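The Night Shift at Jasdale Now Starts at Two in the Afternoon

When Gromosow bought the old bottling building in Jasdale, the plan was to run it as a plain packing center. Orders would come in, people would fill boxes, trucks would leave from the north side. For most of its first year it worked that way, with three shifts and a night crew that was always short of people.

The company now has two-armed robots sorting small household goods before they reach the packing line, and the night crew is gone. Its 40 members were offered places on other shifts. Most took them. The afternoon shift starts at two and ends at ten, and after that the building is locked.

Yiğit Toprak spent six years as a packer, the last two of them at Jasdale. He is now one of the people who teach the arms. He sits at a station with a pair of hand controls and picks things up, puts them in a basket, takes them out again, and starts over. Each round is recorded. The robots are later trained on the recordings.

"I thought it would be like driving a forklift," he says. "It's more like showing a kid how to set a table, and the kid never saw a spoon."

The training stations were put together by Tindero, a small outfit that Gromosow hired in October. The objects are ordinary or made to stand in for ordinary ones: toy food, bowls, bottles, baskets, blocks. They get mixed up on purpose. 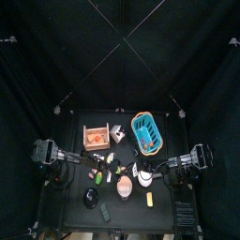

Toprak is paid by the hour, the same as before, plus a small skill rate that the workers' representatives asked for and got after two meetings. The first offer had been to pay by the recording. He was against it. People would have rushed, he says, and a rushed recording is no good to anyone who has to learn from it.

In the last full week before we visited, the teaching team turned in 2,330 recordings, and 2,299 of them were accepted. The rest were thrown out, mostly for a dropped object or a pause that ran too long. Workers can see which of theirs were rejected. Supervisors can see it too, and that was a sore point for a while. The current rule says the numbers can't be used in a yearly review.

The physical side of the job has changed the most. Packers at Jasdale used to walk for much of the shift, and knees and lower backs were the usual complaints. Teachers sit. Now it is wrists and eyes. The stations are dark inside, and coming out into the hall lights at break is hard on some people. Gromosow moved the break to every 50 minutes and put softer lamps in the corridor.

Not everyone wanted the new work. Of the 113 people who were asked, more than half said they would stay on the packing line. Some liked being on their feet and some liked the talk, which is harder to keep up when you are watching two grippers at once. A few said plainly that they didn't want to train the thing that would take their job.

Toprak has heard that one many times. He doesn't argue with it. His cousin was on the night crew and left for the Şimşekoğlu bakery across the river, where the hours are worse but the ovens still need people.

Gromosow says it has no plan to cut the day shift and has put that in writing through the end of next year. The packing line still handles anything soft, leaking, or oddly wrapped, and the arms pass those items along in a gray tote. On the afternoon we were there, the tote came down the line full every few minutes, and two packers emptied it by hand.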